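[farbwort-l] Re: Türkis, Petrol und die Liste der Grundfarben
Von: Melati Santoso
An: farbwort-l
Datum: 7. April 2022

Hallo Begoña, hallo Liste,

Begoña Goicoechea schrieb:

> wir übernehmen gerade den Bestand des Versandhauses Demissie in unsere
> Datenbank, das sind 1664 Artikel, fast nur Oberbekleidung. Die
> Farbangaben im Altbestand sind ein Durcheinander. Es gibt "türkis",
> "aqua", "lagune", "petrol hell", "meerblau" und noch mehr, und niemand
> kann mir sagen, ob dahinter verschiedene Farben stehen oder
> nur verschiedene Texter. Für die deutsche und die spanische Ausgabe
> brauche ich eine feste Liste. Meine Fragen:
>
> 1. Wie viele Farbwörter lasst ihr in der Suche zu?
> 2. Ist Türkis bei euch eine eigene Farbe oder gehört es zu Blau?
> 3. Was macht ihr mit Pink, Magenta, Fuchsia und Rosa?
> 4. Beugt ihr die Wörter oder nicht? ("ein rosa Hemd", "ein rosanes Hemd",
> "ein Hemd in Rosa")
>
> Im Spanischen habe ich mit "turquesa" kein Problem, mit "rosa" und
> "fucsia" auch nicht. Im Deutschen wird mir jede Lösung von irgendwem
> zurückgeschickt.

Der Reihe nach, soweit ich etwas dazu sagen kann. Ich habe die Farbliste für Lerau betreut, ungefähr die gleiche Ware, allerdings Deutsch, Englisch und Indonesisch.

Zu 1: Wir sind mit 200 Farbwörtern gestartet und haben jetzt 23 in der Suche. Die übrigen gibt es weiter, aber nur als Freitext in der Artikelbeschreibung. Das war die wichtigste Entscheidung, alles andere ließ sich danach recht ruhig klären. Es gibt bei uns zwei Felder: "Suchfarbe" ist eine geschlossene Liste, "Farbname" ist offen und darf so blumig sein, wie das Marketing will. In der Übersetzung wird nur die Suchfarbe terminologisch geprüft. Der Farbname geht an die Texter, und ob "Lagune" auf Indonesisch "laguna" heißt oder ganz anders, ist dann deren Sache.

Ich würde dir davon abraten, die Altwörter automatisch umzusetzen. Wir haben das mit Statbridge versucht, also die alten Angaben nach Häufigkeit gruppiert und jeder Gruppe eine Suchfarbe gegeben. Bei Schwarz und Weiß ging das gut, bei allem zwischen Grün und Blau war das Ergebnis unbrauchbar. "Petrol" kam in drei Gruppen vor. Am Ende haben wir die Zweifelsfälle von Hand durchgesehen, 501 Stück, zu zweit und getrennt voneinander, und nur über die Abweichungen gesprochen. Das hat neun Arbeitstage gekostet und war trotzdem schneller als die Korrektur der automatischen Zuordnung.

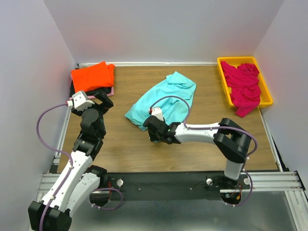 Zu 3, weil es am meisten Ärger macht: Rosa und Pink sind im Deutschen zwei Suchfarben, da führt kein Weg vorbei. Wer "rosa" eingibt, will etwas Helles, Weißliches, und wer "pink" eingibt, will etwas Kräftiges. Im Englischen fällt beides unter "pink", und genau dort entstehen die Fehler, wenn aus dem Englischen übersetzt wird. Wir haben deshalb im Englischen "light pink" und "hot pink" als Pflichtangaben eingeführt, damit die Zuordnung in beide Richtungen eindeutig ist. Magenta und Fuchsia sind bei uns keine Suchfarben. Beide hängen als Synonyme an Pink, die Suche findet sie also, sie erscheinen nur nicht in der Filterleiste. Ein Kollege aus dem Druckbereich hat sich darüber beschwert, für ihn ist Magenta eine genormte Farbe und etwas ganz anderes. Für den Druck stimmt das. Wer einen Pullover kauft, denkt nicht an Druckfarben.

Ähnlich liegt es bei Orange und Rot. Wir hatten lange "orangerot" und "rotorange" nebeneinander, mit der Theorie, dass das Grundwort hinten steht und die Hauptfarbe angibt. Nach der Grammatik ist das richtig, orangerot ist ein Rot mit Orange darin. Nur liest es kaum jemand so. Jetzt dürfen Artikel zwei Suchfarben haben, in diesem Fall Orange und Rot, und das Problem ist weg. Mehr als zwei erlauben wir nicht, sonst landet jedes Muster in jedem Filter.

Zu 2: Türkis ist bei uns eine eigene Suchfarbe, und zwar seit Januar. Vorher stand es unter Blau mit dem Vermerk "siehe auch Grün". Das ging schief, denn die Leute sind sich nicht einig, auf welcher Seite Türkis liegt, und die Uneinigkeit hat auch nichts mit dem Bildschirm zu tun. Meine Mutter nennt Dinge grün, die ich ohne zu zögern blau nenne. Im Indonesischen gibt es "toska" für den ganzen Bereich, das ist im Alltag völlig geläufig, und die Übersetzerin fand es merkwürdig, dass wir es auf "biru" zurückführen wollten. Am Ende war das der Anstoß, das Deutsche zu ändern und nicht das Indonesische.

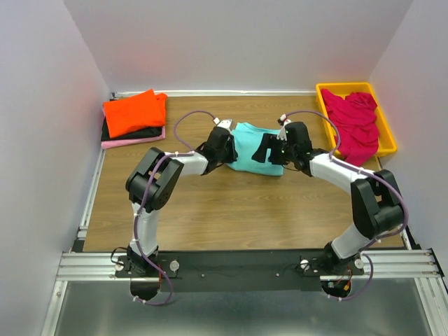 Die Grenze zu Hellblau bleibt natürlich unscharf, und ich kenne keine Definition, die in der Praxis hält. Farbwerte helfen nur bei einem glatt aufgespannten Stoff unter gleichem Licht, und so wird Kleidung selten gesehen. Bei dem zerknüllten Hemd auf der Holzplatte würde ich Türkis eintragen, könnte aber keinem widersprechen, der den Stoff hellblau nennt. Für solche Fälle haben wir die Regel: Wenn zwei Personen unabhängig voneinander verschiedene Suchfarben wählen, bekommt der Artikel beide. Gestritten wird erst ab drei. Das klingt nach Bequemlichkeit, aber für die Suche ist es das Richtige, die Kundschaft verteilt sich ja auf die gleiche Weise.

Petrol ist bei uns ebenfalls eigene Suchfarbe, allerdings nur im Deutschen. Im Englischen steht dort "teal". "Petrol" wird im britischen Modehandel zwar auch als Farbwort verwendet, uns war das aber zu unsicher. Wie das im Spanischen ist, weißt du besser. Ich habe "petróleo" und "azul petróleo" gesehen und würde vermuten, dass das zweite in einem Filter verständlicher ist.

Aqua haben wir gestrichen, auch als Synonym. Im Altbestand stand es für alles Mögliche, von sehr blassem Grün bis zu einem recht satten Blau. Ein Wort, das so viel abdeckt, hilft beim Suchen nicht. Falls bei Demissie viel "aqua" vorkommt, würde ich diese Artikel gleich komplett auf den Stapel für die Handarbeit legen.

Zu 4: Wir vermeiden die Beugung, indem wir sie nicht brauchen. In der Filterleiste steht die Farbe großgeschrieben als Substantiv, also "Rosa", "Türkis", "Orange". Im Fließtext gilt "in Rosa", "in Türkis". Bei "ein türkises Hemd" gehen die Meinungen auseinander: Der Duden lässt die Form zu, mir ist sie auch nicht unangenehm, aber wir bekamen Zuschriften. Bei "rosanes" bekamen wir noch mehr. "Rosafarben" und "türkisfarben" sind korrekt und beugbar, machen aber die Überschriften lang, und in der mobilen Ansicht wird dann mitten im Wort umgebrochen. "Ein Hemd in Türkis" passt fast immer.

Ausnahme ist die Serie Tama, dort ist die Farbe Teil des Produktnamens ("Tama orange", "Tama türkis", klein und ungebeugt). Das wollte der Hersteller so, und wir haben es mit einer Sperrliste gelöst, damit die Rechtschreibprüfung die Finger davon lässt. Falls ihr Eigennamen dieser Art habt, sammelt sie vorher. Nachträglich ist das lästig.

Noch zwei Kleinigkeiten, nach denen du nicht gefragt hast:

"Bunt" und "Mehrfarbig" stehen bei uns nicht nebeneinander. Es gibt nur "Mehrfarbig", und das wird nur vergeben, wenn keine zwei Hauptfarben erkennbar sind. Ein dunkles Kleidungsstück mit einem schmalen Streifen ist dunkel, der Streifen zählt nicht.

"Natur" haben wir behalten, obwohl es strenggenommen keine Farbe ist. Gesucht wird es trotzdem, vor allem bei Leinen. "Nude" dagegen ist raus und durch "Beige" ersetzt – das haben mehrere Häuser inzwischen so gemacht, und es kam keine einzige Rückfrage.

Die Liste mit den 23 Suchfarben in den drei Sprachen kann ich dir schicken, sie ist intern, aber nicht geheim. Die Synonymtabelle müsste ich erst aufräumen, da stehen noch Kommentare drin, die nicht nach außen gehören. Sag mir, ob dir Tabelle oder TBX lieber ist.

Mich würde umgekehrt interessieren, wie du im Spanischen mit "granate" und "burdeos" umgehst. Bei uns kommt demnächst eine vierte Sprache dazu, vermutlich Spanisch, und Weinrot, Bordeaux und Dunkelrot sind schon im Deutschen nicht sauber getrennt.

Grüße
Melati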